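Subject: Re: [screening-list] Double bill order and the aspect ratio question
List: Hirkorberg Film Society, members' list

Replying to the message from last Friday, which I've left in part below for anyone who joined after it went out.

> I'd like to show Gekgate first and Talukder after the break. Gekgate is
> the louder of the two and people come in ready for a creature feature.
> If we run the slow one first we'll lose half the room before the good
> part. Also, can someone confirm what shape Talukder is supposed to be?
> The copy I watched at home was stretched to fill the TV and everybody
> looked wide.

On the order, I'd go the other way. I watched both again this week, one after the other, in the order proposed, and Talukder suffered for it. It spends its first 20 minutes in one house with a family that doesn't talk much, and the only thing that happens is a door that won't stay shut. After the flooded tunnel at the end of Gekgate, that reads as nothing going on. Seen fresh, it's tense from the start. You notice that the mother never sits down, and that the radio in the kitchen is always on the same station.

Gekgate doesn't need any help. The first attack comes before the title, the monster is shown in full light by the second reel, and it is a man in a suit and stays a man in a suit. I like the film a lot, but it can be walked into cold, and it can be watched by someone who is tired or has had two beers. Talukder can't.

There is also the matter of the endings. Talukder stops on a question. If it goes second, people walk out to the parking lot with that, and some of them will be annoyed. Gekgate ends with a town parade. I'd send people home on the parade.

On the shape of the picture: Talukder was shot for the old square-looking frame, close to what TV used to be, and the Jelport disc has it right, with black bars on the left and right. The streaming copy is the stretched one. Please don't use it, even as a backup. Gekgate is wide, so we will need to move the side masking at the break whichever order we pick. Going from narrow to wide is the easier change on our screen, and that's one more small point for showing Talukder first.
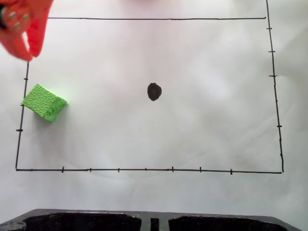 One reply to the Friday message came to me off the list, and the writer is fine with my passing it on: the break should be longer if Talukder goes first, and the notes for it should be read out after the film instead of before, so the house and the door aren't explained ahead of time. The same person thinks both films are being sold short by the word "horror" on the flyer and would call Talukder a family drama with something wrong in it.

I agree about the notes. I don't agree about the flyer. If we call it a drama, the people who come for a drama will be upset by the cellar, and the people who would have liked the cellar won't come. The last time we softened the wording on a program we had complaints from both sides.

Practical points:

- Doors at 7:30, first film at 8. Please don't hold the start for latecomers if it's Talukder, as the opening has no dialogue and every seat creaks.
- Both Jelport discs are in the booth cabinet. The Gekgate disc has 2 versions on it. We want the longer one, which has the ferry scene. The menu picks the shorter one by default.
- The sound on Talukder is mono and quiet. Leave the level alone when the kitchen scene starts. It gets loud later and we were caught out by that at the test run.
- The flyer goes to the printer this week. The run is 3000, same as for the spring season, and the order of the films is printed on it, so we need to settle this before then.

If you have a view on the order, send it to the list and not just to me. If I don't hear a good argument for Gekgate first by Friday night, I'll put Talukder at the top of the flyer.

Thanks to everyone who helped with the seats.

Hirkorberg Film Society, program desk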